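Subject: Re: Fastholm Prize for Short Prose: word limit and shared entries
To: Members' list, Gbeho Writing Circle

Dear members,

The program office has received several inquiries similar to the one quoted below and is replying to the full list.

> Our group of four wishes to submit one linked piece to the
> Fastholm Prize. Does the limit of 934 words apply to each
> section or to the whole? May we also send work that was
> read aloud at the Cakier evening in January?

The following guidance applies to all entries this year.

1. Length. The limit of 934 words applies to the whole entry, including section titles. The main title is excluded. Entries under 485 words will be read but cannot be placed.

2. Prompt. Writers may choose either of the two prompts, "The Inside of a Thing" or "A Letter Returned." The choice should be stated on the cover sheet.

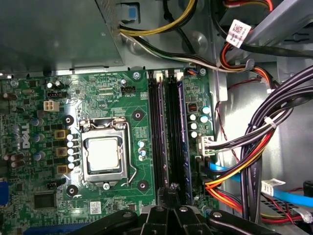 3. Shared entries. A linked piece by more than one writer is treated as a single entry and pays a single fee. All contributors must be current members.

4. Earlier readings. Work read aloud at a members' evening is eligible. Work that has appeared in print or online, including in the Ido newsletter, is not.

5. Format. Please use double spacing and number the pages. The writer's name should appear on the cover sheet only.
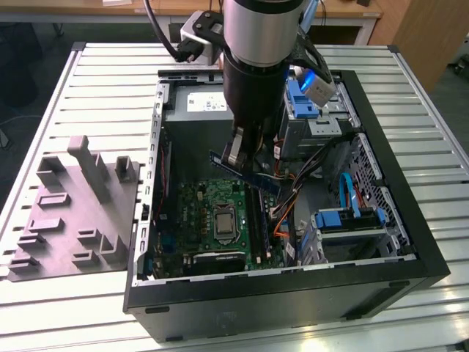
Robot arm holding a memory module over an open desktop computer.

Last year's anthology drew on some 3,043 pages of submitted work, and readers need the full eight weeks to complete their reports. Extensions will therefore not be granted. Entries close at 5 p.m. on the last day of March.

Questions about fees should be sent to the program office and not to the list.

Program Office
Gbeho Writing Circle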